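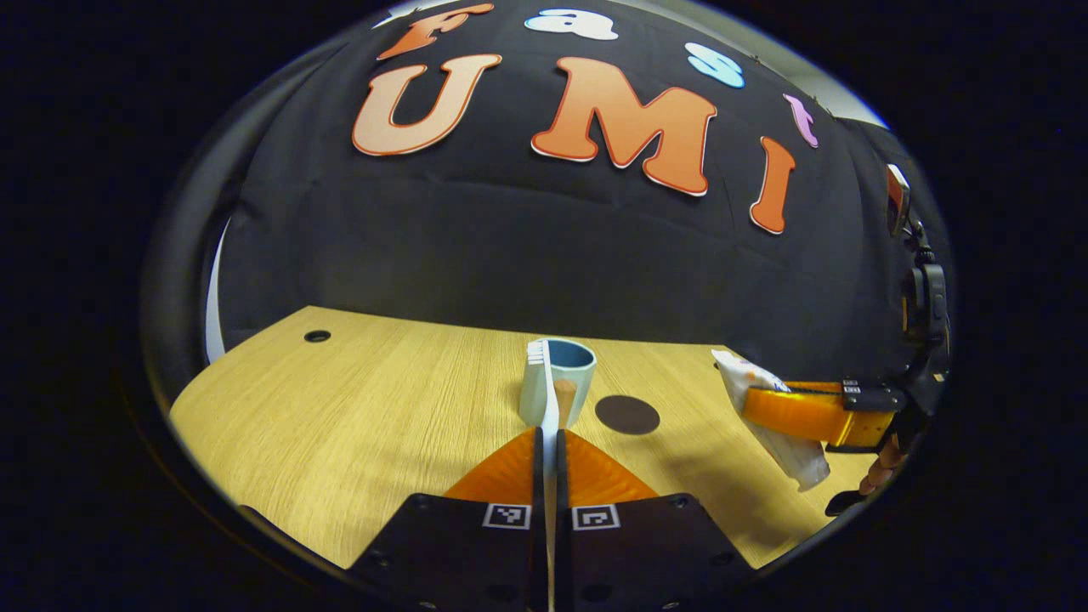 September, 7.40 am, hydraulics lab

Back on the Mumotar spillway model this morning and I'm in a much better mood about it than I was last week. Kettle's on, pump's on, the sump is holding level. For anyone picking this up cold: we're checking the reworked gate piers for the Mumotar dam before the Barbosa people lock in their concrete quantities, and they'd like an answer before their funding round closes (of course they would).

Run 19 first. Head tank up slowly, gates one to four fully open, five shut. I left it to settle while I answered emails, then took point gauge readings down the centreline. Upstream pool came out at 304 mm on the gauge, steady as you like, and it stayed there through the whole set. Very pleased with that! Last week it was wandering all over the place and I blamed the pump, but I think the culprit was the baffle sitting crooked in the inlet box. I've reseated it and put a dab of silicone on the left side. Please don't lift it out without telling me.

The flow past pier three is still ugly. There's a standing wave peeling off the nose and slapping the right training wall, higher than the old drawings allow for. Dye shows it nicely if you inject low down, less so near the surface. I tried the blunter nose from the Buvedstead job (same scale near enough, I just packed it with plasticine) and the wave dropped, but then we got a grubby little vortex in front of gate four. Swings and roundabouts. Might be worth printing something halfway between the two.

Pressure tappings: number 108 is reading nonsense again. Bled it twice, still nonsense. I've taped it off and marked it in the spreadsheet, so leave the gap in the plots and don't interpolate across it.

Sediment side, the Ikano sand turned up, bag label 3942. Haven't sieved it yet. It looked finer to me than the last lot, so whoever's in this arvo, could you put a sample through before it goes anywhere near the flume?

To do: print the new nose, order more dye (the green, the red stains the perspex), repeat run 19 with gate five cracked open, and ring Barbosa back about the tailwater curve. Theirs stops short of the flood we're meant to be testing.

Pump off at 11.15.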